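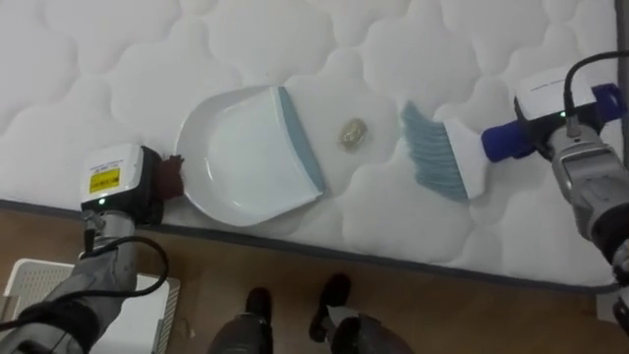 Trernlow Revises Mattress Care and Trial Return Terms

Cover cleaning added to warranty; return period for the Brakness line set at 90 nights

DRUMTHORPE, December. Trernlow, a maker of mattresses and bed bases, today published revised care and return terms for its Brakness line. The terms apply to all Brakness models sold through the company's own stores and through authorized dealers. They replace two separate documents, the Care Sheet and the Trial Agreement, with a single text that ships with each mattress.

Under the new terms, a buyer may return a Brakness mattress within 90 nights of delivery. The count starts on the night after delivery and does not stop if the buyer asks for an exchange of firmness during the period. One exchange is allowed per order. The pickup charge that applied under the Trial Agreement has been dropped for addresses within the Drumthorpe delivery area. Outside that area the charge remains and is shown at checkout.

The revised text also changes how cover cleaning affects warranty claims. Under the earlier Care Sheet, any use of a liquid cleaner on a quilted cover could void the cover warranty. The new terms allow spot cleaning with water and mild soap, provided the cover is left to air dry before bedding is put back. Dry debris should be swept or vacuumed off the quilting before any damp cleaning. Steam cleaning, bleach and solvent-based stain removers are still excluded.

"Most of the cover claims we turned down last year came down to one sentence in the Care Sheet," said Consuelo Cuadros, director of product standards at Trernlow. "We tested mild soap on the current cover fabrics and found no loss of seam strength, so the sentence has been taken out."

Testing was carried out at the company's Cárdenas plant on 118 cover samples. Each sample was cleaned, dried and then put through the same seam pull test used in production. Samples were drawn from regular stock and included every fabric now in use on the Brakness line. A summary of the method is available to dealers on request.

The foam core and edge support warranties are unchanged. Body impressions are still measured with the mattress flat and bare on a solid base or floor. Customers should rotate the mattress head to foot every 2 months during the first year. Flipping is not advised on one-sided models.

The new terms take effect for orders placed on or after the first day of January. Orders placed earlier stay under the previous return terms, but the cover cleaning rule applies to all Brakness mattresses still under warranty.

Dealers will receive printed copies with their next scheduled shipment. Old Care Sheets should be discarded.

Media contact: Trernlow Press Office, Drumthorpe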